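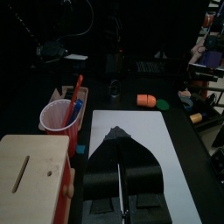 Anhang 1: Weiße Platte auf dunklem Tisch, links unten Holzkiste mit roten Seiten

Ticket 396 - Wetterstation Nadholm, Temperatur unplausibel
Gemeldet von: Ravinder Penner
Status: in Beobachtung

Seit April meldet der Außenfühler nachts minus 23 Grad. Station Follholm liegt zur selben Zeit bei minus 2. Luftdruck mit über 1000 hPa unauffällig. Neustart des Loggers ohne Wirkung.

Petkov, 14:10: Kabel durchgemessen, Übergangswiderstand am Stecker zu hoch. Kontakte gereinigt, Dichtung erneuert.

Petkov, 16:45: Werte wieder plausibel - Abgleich mit Brutthorpe passt. Die falschen Nachtwerte bitte aus der Klimareihe nehmen.

Penner: Sind markiert. Ticket bleibt bis zum nächsten Frost offen.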